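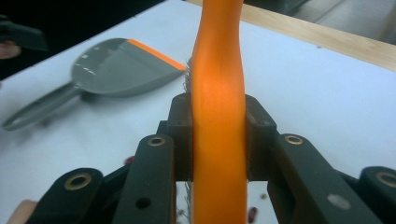

What should I use a wire brush for, and what should I keep it away from?

Use it on rust, flaking paint, caked-on soil and old mortar, on things that are already rough or that you are going to repaint. Keep it off anything with a finish you care about: stainless steel, enamel, non-stick pans, varnished wood, glass and most plastics.

Cleaning and Tidying > Tools > Brushes

Do I really need a separate wire brush for everything?
Posted 2018-06-21 by Clovthorpe

I've inherited a shed with a lot of rusty garden tools in it, plus a metal bench that was painted green at some point and is now mostly scabs. I went looking for a wire brush and came away more confused than I went in. The man in the shop told me I wanted a brass one for light work, a steel one for heavy work, a stainless one for anything that mustn't rust, and a fourth with a scraper on the end. That would have been over 30 pounds for what is, as far as I can see, a handle with some wire in it.

I already have one with a plastic handle that cost me 4 pounds. Is there any real difference or is this just a way of selling me the same thing again? Also, all the advice I've read says to vacuum up afterwards, but I only have a dustpan and hand brush out there and no socket. Will that do?

3 replies

Bellis
You need all of them. Buy cheap, buy twice. I've got a Pornex set, 13 pieces in a roll, and wouldn't be without it.

Nazmiye Ersoy
I'd want to know how many of those 13 pieces Bellis has used this year. I had a set like that and two came out of the roll.

There is a difference between the wires, but it's smaller than the shop makes out. Brass is softer than steel, so it is less likely to scratch. If you were cleaning up an old brass hinge or a tap fitting then I would say get one. For spades, forks and a bench that's going to be painted, ordinary steel is fine and the one you've got will probably do the lot. The case for stainless is that bits of plain steel wire can get left behind in the surface and leave rust spots later. That matters on a stainless sink or on pale stone. I can't see that it matters on a fork that lives in the ground.

As for scrapers, you have an old paint scraper somewhere. Everybody has. Knock the loose scabs off the bench with that first or you'll be brushing until July.

Things I would take seriously:

Wear glasses or goggles. The wires do come out and they fly. I was doubtful about this myself until I picked one out of my jumper, a good way up.

Find out how old the paint is before you start. If the bench could be from before the seventies, or if you just don't know, get a lead test kit and don't brush it dry. I wouldn't trust anyone who tells you they can judge by the colour.

Brush away from yourself, and don't lean on it. Pressing hard bends the wires flat, and then you're rubbing with the sides of them, which does very little.

A dustpan is all right for rust and soil if you put newspaper down and fold it up at the end. Sweep slowly – a stiff hand brush flicks the fine stuff back into the air. Afterwards go over the floor with a magnet in a plastic bag for the stray wires, particularly if there's a dog about. It won't pick up brass, so have a proper look if you've used a brass one. Old lead paint is another matter and I wouldn't sweep that up dry at all.

Wipe the metal down and get some oil on the tools the same day. Bare steel in a damp shed doesn't stay clean for long.

Skaststead
Agree with most of that. One thing, I've seen people say soak everything in vinegar and you can skip the brush. I left a pair of shears in it overnight and still had to brush them, and then they went orange again because I hadn't rinsed them well enough. Might be worth it for small fiddly bits. For a spade I'd just get on with it.

Oh, and hang the brush up when you're done. Mine sat in a bucket all winter and the bristles are rustier than the tools were.

17 people found this page useful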